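Regional Food Cultures: Handout 4
Salt, smoke and sour: the coastal kitchen of Rernness
16 October 2020
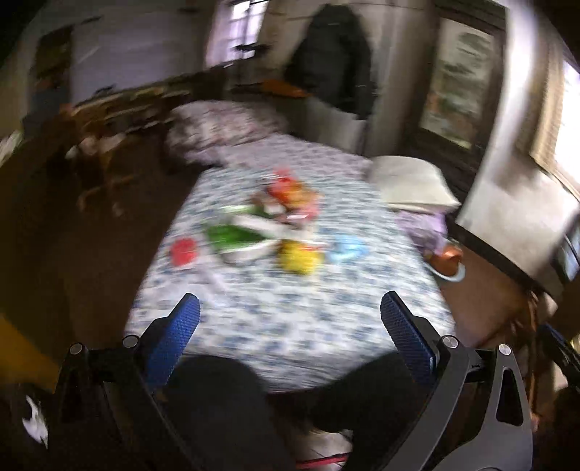 Small objects on a floral sheet.

4.1 Scope

Handout 3 dealt with inland cooking and the use of rye. The present handout covers the coast, from the harbour at Rernness to the mouth of the Volten. Students should know the main preserved foods, the method used for each, and the dishes in which they are served. Baking is left until Handout 5.

4.2 Background

Rernness has poor soil and a short growing season. Barley, turnips and cabbage do well; wheat does not. Until the road was built, most households ate what they caught or grew, and bought in salt, dried peas and treacle by boat. The salt came up the Volten on flat barges and was sold at the quay by weight.

Two groups of settlers changed the diet. The first brought sour milk and the habit of fermenting cabbage whole. The second came to work in the smokehouses and brought caraway, dill seed and a liking for cold soups. Older cookery books treat these as separate kitchens. In practice the dishes had merged by the time the first recipes were written down, and the same soup may appear under either heading.

4.3 Preserved fish

Herring is the main fish. Three treatments are in use.

Dry salting. The fish are gutted, packed belly up and layered with salt. The local measure is 300 g of salt to 2 kg of fish. The barrel is weighted and left in a cold room until brine covers the top layer.

Cold smoking. Salted fish are rinsed, hung by the tail and smoked over alder. Juniper is added at the end. Too much of it gives a bitter skin, a fault often found in shop fish.

Souring. Fillets are soaked in fresh water, then laid in whey with onion and dill seed. Vinegar has replaced whey in most town kitchens. The texture is firmer and the taste sharper, and the two versions should be tasted side by side if both can be had.

4.4 Main dishes

Lungu. A thick barley and fish soup, soured at the table with whey. The barley is cooked separately and added late. Versions with potato are recent. The name is also used, further up the river, for a plain barley porridge with no fish in it - check which is meant when reading older sources.

Norkus. A pressed cake of cabbage, dried peas and smoked herring, sliced cold. It was carried on the boats and eaten with the fingers. Modern cooks fry the slices in butter and serve them with mustard.

Turnip in treacle. Served with salt fish, never as a pudding. The turnips are cut into thick sticks and cooked slowly in an oven at 100 degrees until the liquid is nearly gone.

4.5 Meals and seasons

The main meal was eaten at midday. Supper was bread, sour milk and whatever fish was left. April was the lean month: the barrels were low, the cabbage was soft and the new herring had not yet come in. Several dishes built on peas alone belong to this period and are covered in the seminar reading.

4.6 For the seminar

Read the extract on smokehouses, and bring notes on one preserved food from your own region. State the method, the amount of salt and how the food is served. Write no more than 80 words.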